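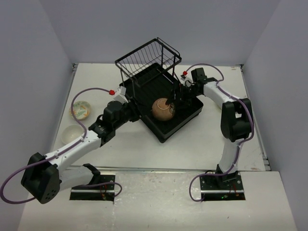 About Sunham Cricket School

Sunham Cricket School provides year-round coaching for players from the age of seven through adult club level. The School opened in a rented hall with a single matting strip and now operates from its own ground on Deliden Road, where it has two turf squares, an indoor center and a clubhouse. Over 700 players are enrolled across the junior, youth and senior programs.

The School is an independent nonprofit body. It is not attached to any one club, and its players are free to represent whichever side they choose on weekends. Fees and grants are spent on coaching, ground upkeep and assisted places.

Our Programs

Junior Program (ages 7 to 10)
Children begin with a soft ball and short pitches. Sessions last one hour and cover catching, throwing, running between the wickets and a basic batting grip. Every child bats and bowls at each session. No equipment is needed in the first term.

Youth Program (ages 11 to 17)
Players move to the hard ball once their coach is satisfied that they can defend a straight delivery and field safely at close range. Youth squads are limited to 14 players. Bowlers follow a written workload plan, which is shared with their club on request - parents are asked to tell us of any matches played elsewhere during the week.

Senior Program
Adult players may join an evening squad or book individual coaching. The senior squads include league players preparing for the season as well as those who are new to the game. A separate women's squad trains under its own head coach and plays a full list of fixtures.

Umpiring and Scoring
The School runs a course for new umpires and scorers each spring. Those who complete it are invited to stand in our intra-school matches before taking charge of league games.

Facilities

The indoor center, known as the Lei Hall, has four full-length lanes with room for a full run-up in two of them. Outdoor nets are open from April until the end of September, weather permitting. The main square is reserved for matches and for final trial games. The second square is used for middle practice and junior fixtures.

The clubhouse has changing rooms, a meeting room, a kitchen and a covered viewing area. Visiting teams are asked to leave by 10 p.m. under the terms of our agreement with neighboring residents.

The Prota Cup

Each July the School hosts the Prota Cup, a limited-overs tournament for under-15 sides. Matches are played over two weekends, with every team guaranteed three games. Entries close once the draw is full, and a waiting list is kept.

Assisted Places

A number of places in each program are offered at reduced cost or without charge. Applications are considered in confidence and do not affect squad selection. Forms may be collected from the School office or requested by mail.

Safety and Conduct

All coaches hold a current coaching certificate and have passed a background check. Helmets are compulsory for batters and wicketkeepers under 18 whenever a hard ball is in use. Players, parents and spectators are expected to follow the School's code of conduct, a copy of which is displayed in the clubhouse.

Visiting the School

Prospective members are welcome to watch a session before enrolling. Visits should be arranged with the office in advance - the ground is closed to the public on match days until the gates open. Parking is available at the Deliden Road entrance.

Page last revised June 2018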